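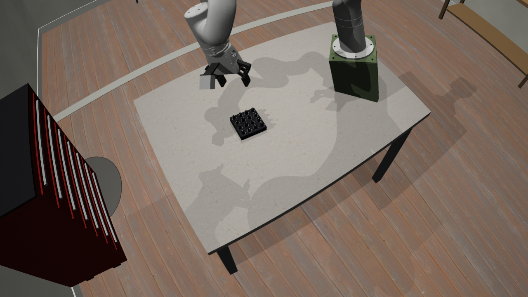

*Reading time: 1 min*

**Figure 1.** Rendered tabletop with a pale, stone-like finish and small tan flecks.

### 3.2 Speckle and crumb detection

Speckled finishes are often chosen for shared kitchens on the grounds that they hide dirt between cleanings. We tested this claim with 200 adults recruited through Trustside. Each person viewed printed surface samples from Letlow and Biltberg and marked any crumbs they found. Plain samples gave a mean detection rate of 94 percent. Fine tan speckle lowered the rate to 85 percent, and the loss was largest for crumbs close to the fleck color. Viewing distance was fixed. Samples were shown in random order under diffuse light, and Csaba Csizmadia scored all sheets in June.
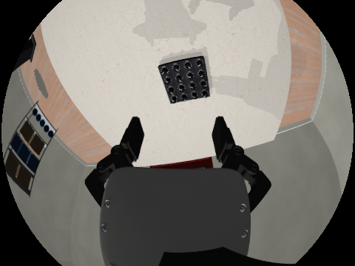

*1 min left*

Fleck hue had a smaller effect than fleck size. Orange-brown flecks on a cream base, a common pairing in the Biltberg range, did not differ from gray flecks once contrast was matched. Response time rose with fleck density in both ranges. Sheets with missing marks were excluded before analysis. The effect of gloss is treated in Section 3.3.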